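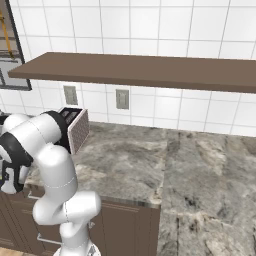

Figure 2. Kitchen setting with a toaster on the countertop, near the back wall.

3.2 Small appliances and counter storage

The household survey asked renters which small appliances they keep out and which they put away after use. We received 1,166 completed forms from the towns of Cullia and Claeys. A further 51 forms were left out of the analysis because the page on storage was blank.

Respondents were given a list of appliances and marked one of 3 answers for each: always out, sometimes out, or stored. The wording was tested in March with 30 households in Cullia, and two items were changed as a result. "Coffee machine" was split into drip and pod types, and "mixer" was reworded to "stand mixer" after several people counted a hand mixer.

Toasters were most often marked as always out (Figure 2). Stand mixers and slow cookers were most often stored, usually in a low cabinet. Renters in Claeys, where the older apartments have short counters, reported moving an appliance before cooking more often than renters in Cullia did.

We did not ask about the number or position of wall outlets. Written comments suggest that outlets matter as much as counter length, and the question has been added to the second form. Answers on cabinet depth are treated separately in Section 3.3.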